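Object Sorting and Table Tidying Sessions: Participants Wanted
Pelico, Prarville office

Posted Tuesday, March 9, 2021

We are looking for 32 adults who will help us to understand how people arrange small household and office things on a table. The sessions take place in April, in the afternoons and early evenings. No special knowledge is needed.

Each participant sits at a table with a dark cloth and receives a mix of items, which changes from one session to the next. You decide where each thing should go, and what belongs near to what. We ask you to say your reasons aloud while you are working — short words are enough. There are no wrong answers. 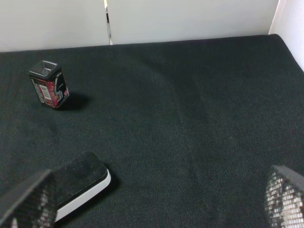 A small tin and a whiteboard eraser on the mat.

Some of the items come from the kitchen and some from the desk. Printed tins are used often, and we are interested in whether people sort them by their size, by their colors or by what they think is inside. Please do not open any container before your host asks you to do so.

One visit has 10 short rounds with a pause in the middle. Tea and water are offered in the next room. Please keep drinks away from the table.
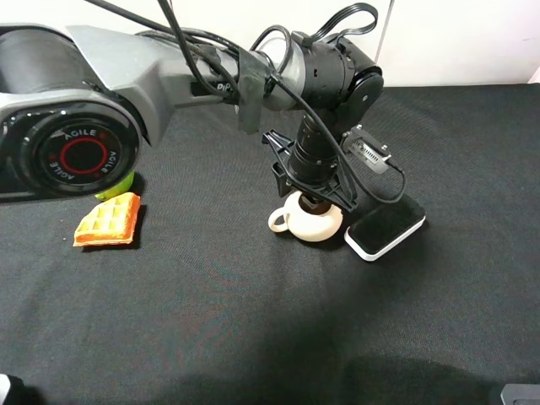 Pelico Notices, No. 15, page 2

Ceramic pieces, for example those with a handle or a round body, should be lifted with care. If something breaks, you will not have to pay for it.

You can take part if you are 18 or older, can sit comfortably at a table, and can speak English well enough to explain a simple choice. Left-handed persons are very welcome, as we had too few of them in the previous series. Persons who took part in the Kasholm shelf study cannot join this time.

Participants receive a gift card after the visit. Bus tickets are paid back if you bring the receipt.

To apply, write a short message to Mereana Treloar with your name, your age and the times that suit you. Questions about access to the building should go to Brodie Tomoana at the front desk.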